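4.2 Changes in the work of the sorting staff

Before the change, sorters at the Kinyua returns depot emptied each bag by hand, checked every item and put it in the right tray. Under the Gemeo system, a fixed arm does most of the plain lifting, and the sorters spend part of each shift showing it how to pick up goods it has not handled before. They do this with a hand-held gripper, taking hold of one item at a time from a mixed group. Figure 3 gives a view of this work, with a small wrapped packet held between the fingers and soft toys and knitted pieces on the table behind it.
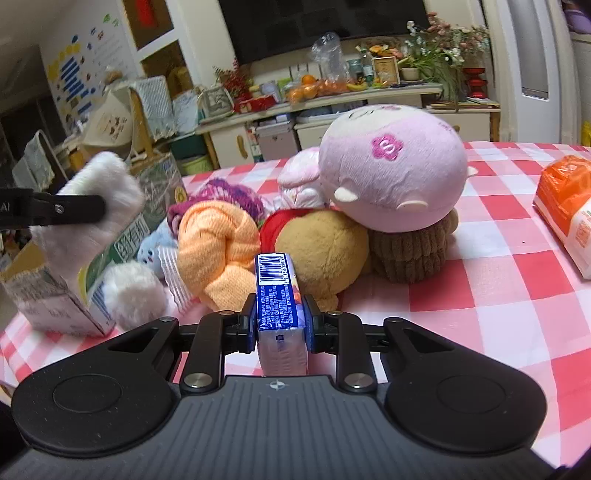
Figure 3. A hand-held gripper closed on a narrow packet in plastic wrap. The barcode is at the top of the side facing forward.

We spoke to 33 members of staff, all of whom had worked at the depot before the arm was brought in. Most said that their shoulders and backs hurt less at the end of a shift. Several also said that the new task was slower and quieter than the old one, and that they missed talking across the bench. Demonstration work was paid at the same rate as sorting, although it took nearly three weeks to learn. Staff raised this with us more often than any worry about losing their jobs.

The records kept by the depot cover 2,405 demonstrations up to the end of October. Soft goods were repeated more often than boxed ones. Nafula Barasa, a shift lead, told us that sorters had begun to set aside awkward items for one another, and that this sharing out did not appear in the rota. We return to unrecorded work of this kind in Section 5.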